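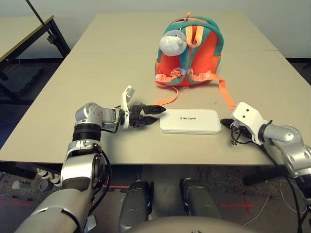 Learning to Handle Straps: A Progress Note from the Triltow Group

Bags remain among the more awkward household objects for a two-armed robot. The body of a bag holds its shape to a degree, while its straps do whatever they please. Since October the Triltow Group has been studying whether a policy trained on brief, corrected demonstrations can manage both at once.

The method, known within the group as Brirevell, divides each task into short segments. An operator guides the arms through a segment, and a second operator then marks the moments at which the grip could have been better placed. Training gives additional weight to the marked moments. The present model was trained on 440 demonstrations and draws on the views from the wrists as well as the view from the head.

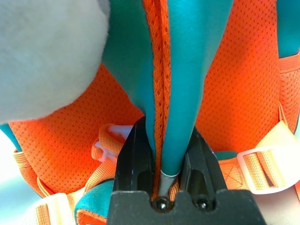

Why does the method rely on cameras at the wrist?
A strap is thin, and from the head it is often hidden by the hand that is reaching for it. The wrist view keeps the point of contact in sight until the fingers close.

Results were gathered over 300 trials with straps and zips in varied starting positions. The corrected model needed a second attempt at the grasp in 52 of them, and the group regards this as a clear improvement on its earlier work. Most of the remaining difficulty lies in cases where two layers of fabric are taken up together — a fault that the model does not yet recognise reliably.

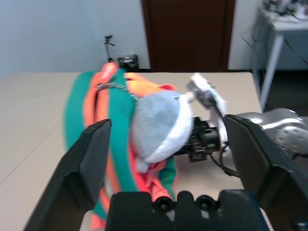

The next stage concerns the sharing of work between the arms. At present one arm leads and the other waits for a signal, and this costs time. Soft attachments make the division harder to plan: a grey plush piece lying over teal and orange bands, for instance, may conceal the fabric that the second gripper is meant to take. Mariama Tsikata, who leads the study, intends to let both arms propose a grasp and to have the model choose between them. The Ametepe laboratory will repeat the trials with its own arms, and a written account of the method will be circulated to partner groups once that work is complete.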